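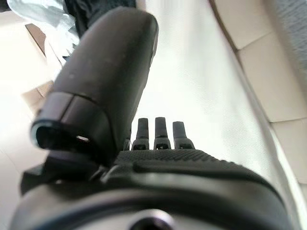 诺尔塔诺（Noltano）开放日：会叠布的机械手，离进家门还有多远

2018年9月6日

机器人公司诺尔塔诺（Noltano）在格罗斯霍尔姆（Grosholm）的厂区办了一场开放日，主角是一台装了多指机械手的家务机器人，项目代号“皮多拉”（Pidora）。请柬上写的是“见证家务劳动的终点”。看完全场之后，记者觉得这句话至少说早了好几年。

演示安排在厂区二楼的一间样板房里。任务听上去很简单：把铺在地砖上的一块白布拎起来，对折，再对折，放到一边。公司给这台机器安排了10轮操作，参观者分批进场，隔着一道围绳观看，手腕附近的小相机把近景传到墙上的屏幕。坐在后排的人基本只能看屏幕，看到的多半是机械手自己：深灰色的外壳，粗大的拇指，手掌上一层细密的防滑纹路，手指后面才是布。

10轮里，按公司自己的标准，成功了3轮。所谓成功，是指布最后呈四层，边角相差多少不计。记者看到的那一轮，布倒是折起来了，不过一角拖在外面，讲解员仍然报了“完成”。有参观者问边角不齐算不算，得到的回答是“当前阶段关注的是动作的完整性”。另外有2轮中途由操作员按下暂停，重新摆好布再开始，这2轮在当天的讲解里被称作“人工协助”，没有计入失败。剩下的几轮，手指要么没捏住布边，要么捏住之后抬到一半滑脱。

速度也值得一提。宣传片里，机器几秒钟就收拾好一块布，片尾有一行很小的字，说明画面经过加速。现场没有加速可用，机械手在布的上方停顿、下探、再停顿，等得人心焦，一个孩子看到一半就坐到了地上。讲解员解释说，放慢是出于安全考虑。这个说法不能说没有道理，可是同一位讲解员几分钟前还在介绍，这只手的力度控制已经“足以与人共处”。既然足以共处，围绳为什么拉得那么远，现场没有得到解释。

机械手的设计方是坦居（Tanguy），一家给诺尔塔诺供应末端部件的小厂。坦居的展台设在样板房门外，工程人员倒是比主办方坦率。他们承认，布料是眼下最难对付的东西之一：杯子、盒子有固定的形状，抓错一点还能补救，布一碰就变样，刚才算好的抓取点转眼就不在原处。掌面做成粗糙的纹理，就是为了增加摩擦，“有帮助，但帮不了太多”。问到指尖有没有触觉，对方说下一版会加，现在这一版主要靠看。

靠看，就要看得见。屏幕上有很长一段时间，拇指占去了画面的一大块，其他手指挤在中间，布边究竟在哪里，人都要猜。记者向诺尔塔诺的工作人员提出这个问题，对方说系统不止用这一路画面，房间里还有别的传感器。那么问题来了：如果离开这间事先布置好的样板房，换到一个普通人家里，那些传感器由谁来装？工作人员表示，家庭版的方案“正在论证”。

公司对训练数据的说法同样含糊。现场展板上写着，系统已在100种布料上做过训练。展板没有说明这100种是按材质算、按尺寸算，还是按颜色算。记者追问之后，一位工作人员说主要是材质，另一位说尺寸和颜色也包括在内。当天10轮操作，用的都是白布。有参观者提议换成自己的围巾试试，被婉拒了，理由是“没有做过风险评估”。一条围巾的风险评估都没有做，而这台机器将来要面对的是一整篮子袜子、床单和带拉链的外套。

价格方面，诺尔塔诺没有公布数字，只说12月会面向少数用户开放试用，名单通过申请产生。试用条款目前能看到一页草稿，放在出口处的桌上，随便取。其中有一条写道，试用期间设备需由公司人员“远程陪同”。换句话说，机器在客厅里叠布的时候，很可能另一头有人在看着，必要时还会接手操作。草稿没有写明画面保存多久、由谁保存，也没有写用户能不能要求删除。对一台长着相机、在卧室和浴室之间走动的设备来说，这恐怕比边角齐不齐更要紧。工作人员答复说，正式条款会补充相关内容。

平心而论，手本身做得不差。几个手指的动作比几年前常见的两指夹子细致许多，抬起布边的那一下，围绳外面确实有人鼓掌。坦居展台上另放了一只不通电的样品供人触摸，拇指关节转动顺滑，壳体接缝也算规整。如果当天的主题是“一只不错的机械手”，这场开放日完全说得过去。偏偏请柬上写的是家务劳动的终点，参观者自然会拿家里的标准来衡量。

还有一个细节。每轮结束，都有一位工作人员走进围绳，把布抖开，铺平，调整好方向，再退出来。整套动作用不了多久，手法相当熟练。记者问过，铺布这一步什么时候也能交给机器，对方回答说不在本期目标之内。这样一来，一台叠布机器的前后两头都要有人伺候：前面铺布，后面看着它别出错，中间失手的时候还得有人按暂停。省下来的劳动在哪里，公司准备的材料没有算过这笔账，展板上也只写着“显著减轻负担”，没有对照数据。

耐用性是另一个没有答案的问题。坦居的人说，手指的传动部件需要定期更换，周期视使用强度而定。诺尔塔诺方面则表示，维护费用会包含在将来的服务方案里，方案尚未确定。至于手掌那层纹路，沾上洗衣液或者绒毛之后摩擦力会不会下降，双方都说还在测试。演示用的那块布看上去干净平整，一般人家要叠的东西未必如此。

开放日的问答环节原定在演示之后举行，后来因为最后一轮操作拖延而缩短，只收了几个问题。一位自称在养老机构工作的参观者问，这类机器能不能先用在洗衣房，那里的床单尺寸统一，也不涉及住户隐私。台上的回答是公司“对各种场景持开放态度”。这恐怕是当天最实在的一个建议，可惜没有得到更具体的回应。

诺尔塔诺表示，完整的演示录像会在公司网站上发布。记者询问录像是否包含没有成功的几轮，以及会不会加速播放，截至发稿时尚未收到答复。试用申请已经开放，申请表共2页，第一页就要求填写住宅面积和地面材质，并上传室内照片。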